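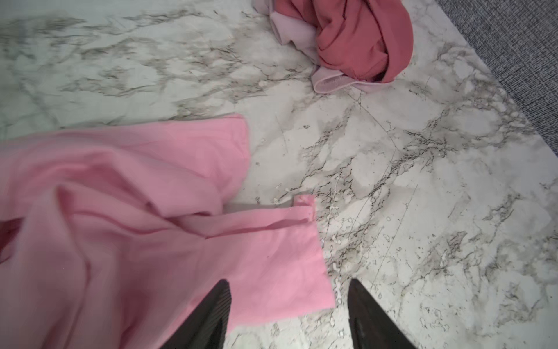 Folding soft fabrics on a marble-look bench: what do you do with the lumpy ones?

Posted in Laundry and Linen
16 replies, 335 views

skudine_sue
November 8, 2019
Two pink things on the bench tonight. The light pink one I can get flat along one hem and then the rest bunches up. The darker one with the pale band is still in a heap. I fold on the kitchen bench because the table is full. Does the surface make it harder? Everything slides.

floka77
Yes, it does. Put a towel down first. I did mine on bare stone for years and every sleeve wandered off. A bath towel folded once is enough.

benchtop_mick
Disagree. Smooth is better for soft fabric, you can push the creases out with the side of your hand. A towel grabs it. Start from whichever edge is already straight and work away from that.

skudine_sue
Tried the towel. Better for the light one, no difference to the dark one.

altari_rd
If it has a stretchy band, don't try to square it up. Fold the band in, roll from the other end, put it in the drawer. I roll all of mine and they take up less room.

floka77
Rolling leaves a crease across the front of mine.

altari_rd
Then you're rolling too tight.

mcgrath_st
Is that real marble or the printed stuff? Asking because we had the printed one for 10 years and it marked near the sink. Colour held up fine.

skudine_sue
No idea, it was in when we moved here. I wipe it down before I fold.

benchtop_mick
Wipe and dry it. A damp patch shows on pink straight away.

dryer_lint
I wouldn't fold them at all. I've used hangers for anything soft since October and I've got six spare if you're local.

skudine_sue
No room on the rail, but thanks. Will try rolling the dark one, loosely.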